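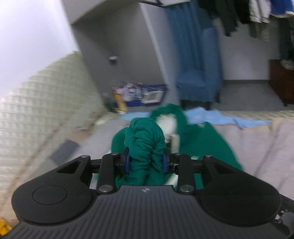

Zokent: a word list for clothes, cloth and getting dressed

Version 3, January

Zokent is a small, free list of English words for clothing, the parts of clothing, and what people do with clothing. Every entry has a plain definition, at least one sentence showing the word in use, and notes on who says it and where. It began as a spreadsheet So-ying Mok kept while teaching evening English classes, and it has grown a lot since then (the sleeve section alone is now longer than her first spreadsheet!).

If you have ever tried to look up the difference between a hem and a cuff in a learner's dictionary and come away with "the edge of a piece of clothing" for both, you already know why we wanted this.

What's in the download

words.csv: one row per sense, so "fly" as a trouser opening and "fly" as a tent flap are separate rows
sentences.csv: the example sentences, linked to words.csv by sense_id
regions.csv: where a word is used, at country level and sometimes finer
CHANGES.txt: what moved between versions

All files are UTF-8 with a header row. Commas inside definitions are quoted. If your spreadsheet program splits them anyway, import the file through the menu and don't double-click it.

Columns in words.csv

sense_id: never reused, even when an entry is deleted
headword: lower case unless the word is always capitalized
part: noun, verb, adjective or phrase
definition: written with everyday words only
group: garment, part, fabric, fastening, care or action
level: 1 to 4, where 1 is a word a beginner meets in the first month
also_said: other words for the same thing, split by semicolons

The action group

This is the part I'm most excited about in this version. Earlier versions were nearly all nouns, and people don't only name their clothes. They roll, tuck, bunch, wring, shake out, turn inside out, button up, take in and let down. English is wonderfully fussy here. You can fold a shirt and you can fold up a shirt, and most speakers would let either one pass, but "fold away" brings in a drawer or a closet. We now have separate senses for all of these, with sentences.

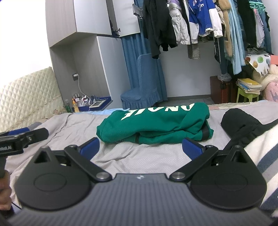 Folded green garment on a bed sheet; see "fold" and "roll" in the action group.

The pair that caused the most argument was "bundle" and "bunch." Kam-wah Tai wanted them merged. So-ying held out for two entries and won, on the grounds that you can make a bundle of many things but you can bunch up a single sleeve. Both example sentences are hers and they are great.

Where the words came from

We wrote the definitions ourselves. The example sentences come from three places: So-ying's students, the Trorkitz sewing circle, and old letters and shopping lists lent to us by the Gajdoš family, who said yes to every sentence we asked for. Names and addresses were taken out before anything was typed in.

Regional notes are based on what contributors told us they say at home. Please treat them as leads. "Jumper" in particular needs much more work.

Known gaps

Shoes are thin. Hats are thinner.
Words for religious dress were left out until we have contributors who wear it.
Level 4 is a mixed bag and includes words that are rare and words that are merely old.
Two senses of "slip" still share one example sentence.
Pronunciation is missing altogether. Kam-wah has started on it and would love company.

Using it

Teach with it, print it, cut it up into cards, build a quiz on it. Nurel, the flash card reader Kam-wah maintains, opens words.csv directly and sorts by level. You may change the files and share your changed copy, as long as you say where it started and keep the sense_id values as they are.

Adding a word

Send the headword, a sentence you have really heard or said, and the place you know it from. Don't worry about the definition, we enjoy writing those. Words your grandmother used are very welcome, and so are spellings you aren't sure of.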